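Zumham opens its breakfast table to the public this November

Sat 24 August, Tirnodthorpe

Hello from all of us at Zumham! I've been itching to share this one for weeks, and now the paperwork is signed I finally can. Our table-laying project, Dukari, has passed 3,000 recorded examples, and this November we're opening the doors at our Tirnodthorpe workshop so that you can come and add a few of your own.

If you haven't met Dukari before, it's a learning system for robot arms. We don't write it a long list of rules about where a fork goes. One of us guides the arm through the job, the cameras and joints record every bit of it, and that run becomes one more example for the system to learn from. Then we shuffle everything about and do it again (and again, and again, with a lot of tea in between).
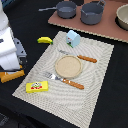 Laying a place sounds like nothing until you try doing it with a gripper. Cutlery is thin and lies flat, cartons want to tip, and a plate has to be nudged along gently or the whole mat comes with it. We use toy food and toy cutlery for most sessions, as they're light and cheap to replace, and I've grown far too fond of them.

Of the examples so far, 839 are what we call tidy-ups, where things start out in the wrong spot and have to be put right. Another 549 are runs where the person steering made a mistake and then fixed it. We used to throw those away! I argued for keeping them, and I'm very glad I won, as a system that has only ever seen perfect runs gets into a muddle the first time it drops a spoon.

The open sessions are being run with our friends at Costigan, who are lending us the hall next door and a second table. There are 77 places, all free, and you don't need any experience at all. You'll get a short practice, then you'll steer the arm through a few runs at your own pace. Left-handers are very welcome, we're short of you.

Every run you record goes into the Dukari collection without your name on it, and we don't film faces. Under-16s can take part with a grown-up.

Booking opens on the Zumham website at the start of next month. Press visits can be arranged before then through the Tirnodthorpe office, so do get in touch and come and have a go.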